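Toalha de mesa Oslow, modelo grande: três meses de convivência
29 de setembro de 2008 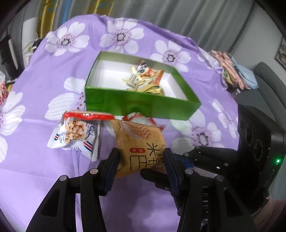
A toalha roxa de flores brancas na mesa grande, com a caixinha verde em cima dela.

Comprei a minha em junho, depois de muito namoro com a vitrine da Lorkmont, e prometi a mim mesma que só escreveria sobre ela quando já tivesse passado por almoço de família, lanche de criança e pelo menos uma garrafa de vinho derramada. Pois bem, passou por tudo isso (o vinho foi logo na segunda semana, culpa minha, que insisto em servir de pé), e agora já me sinto à vontade para dar opinião.

Primeiro a questão do tamanho, que foi o que mais me deu trabalho. A minha mesa é daquelas grandes, herdada da casa da minha avó, e toalha pronta quase nunca serve. Ou fica curta nas pontas, parecendo calça de menino que cresceu, ou é tão estreita que a gente vê a madeira dos lados. A Oslow vende três medidas e eu fiquei com a maior. Se a sua mesa for de tamanho comum, leve a média sem medo, porque a grande vai sobrar bastante e acaba enroscando no joelho das visitas. Meçam antes! Eu medi com barbante, que era o que tinha na gaveta, e deu certo.

Quanto à estampa, sei que não é para todo mundo. Minha irmã olhou e disse que parecia cortina de hotel de praia. Eu adoro. Passei anos com toalha bege, toalha creme, toalha cor de areia, e um dia me cansei. O roxo é bem roxo mesmo, as flores são enormes, e a sala, que sempre foi meio apagada, ganhou outra cara. Só recomendo louça lisa por cima, branca de preferência. Tentei usar os pratos estampados do casamento e ficou uma confusão que dava até tontura.

O tecido é mais encorpado do que eu esperava pelo preço. Paguei 22 na promoção e achei justo, embora o preço cheio, de 30, já me fizesse pensar duas vezes. Ele cai bem nos lados, não escorrega quando alguém puxa a cadeira e aguenta travessa quente com um descanso embaixo. Sem descanso eu não arriscaria, e nem é o caso de testar só para contar aqui.

Agora, o grande defeito: amassa. Amassa dobrada no armário, amassa no varal, amassa de a gente olhar para ela. No começo eu passava com capricho, borrifando água e tudo, e no fim da tarde já havia vinco de novo. Hoje em dia só passo quando vem gente de cerimônia, e nos outros dias estico com a mão e sigo a vida. Quem faz questão de mesa lisinha vai se aborrecer, e para essas pessoas eu indicaria a da Zondau, que a minha vizinha tem e que sai da máquina quase pronta. É mais fina, porém, e as cores dela são tristes, coitada.

Sobre lavagem: a etiqueta manda água fria e sabão neutro, e foi o que fiz nas primeiras vezes, sempre separada do resto da roupa. Soltou um pouco de tinta na primeira lavada, a água saiu lilás, depois parou. A mancha do vinho eu tratei na hora com água com gás e sal, receita da minha mãe, deixei de molho durante a noite e sumiu. A de molho de tomate foi mais teimosa. Ficou uma sombrinha numa das flores, perto da barra, que só eu sei onde está. Alvejante, nem pensar.

A barra merece um parágrafo só dela, porque foi onde me decepcionei. A costura é simples, feita com uma linha fininha, e num dos cantos começou a soltar antes de completar dois meses. Escrevi para a loja, demoraram 7 dias para responder e me ofereceram trocar a peça, mas eu teria que pagar o envio. Acabei costurando eu mesma, à máquina, em menos tempo do que levei para escrever a reclamação. Ficou melhor do que a original, modéstia à parte.

Também experimentei os guardanapos do conjunto, vendidos à parte em pacote de quatro. Esses eu não compraria de novo. São pequenos, não absorvem quase nada e a cor não bate direito com a da toalha. Prefiro mil vezes os brancos de algodão da Rattanakul, que já tenho há anos e continuam firmes.

Resumindo a minha nota: 4 de 5. Perdeu um ponto pela barra e pelos amassados, e quase perdeu outro pelos guardanapos, mas esses eu considero um produto separado. Para mesa grande, casa movimentada e gente que gosta de cor, eu recomendo com gosto. Se alguém souber se a Oslow ainda faz essa mesma estampa em azul, me escreva nos comentários, que estou de olho numa para a mesa da varanda.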